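Work and Automation, Unit 4: The Sorting Bench

Reading before class: the Hilto case, sections 1 to 5. Bring the task sheet from Unit 3.

Hilto packs small molded parts for other firms. Until March, people at the benches picked up each part, checked it and put it in a box. A small arm now does the picking at some of the benches. The contract for the arms went to Jitach, and the floor staff were told 18 days before the first one was switched on.

Hand picking looks like one task, but the task sheet lists several: finding the part, turning it, feeling for a rough edge, setting it down, noticing when a batch is off. The arm took over the first and the fourth. The rest stayed with people, though the job title and the pay grade were written for all of them together.

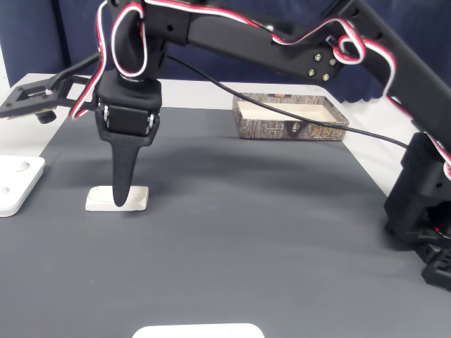
Pace is the next change. A worker at a hand bench could speed up before lunch and slow down after. At a shared bench the arm sets the rhythm, and the worker waits for it or catches up with it. Several people in the case said the waiting was more tiring than the picking.

New work appears too. Somebody has to clear a dropped part, check the cables and restart the program -- usually the person nearest. At Hilto this took up to 15 minutes of a shift and was not in anyone's job description.

For discussion: Who should be paid for the restart work? Compare with Luvside, where operators were trained before the machines arrived.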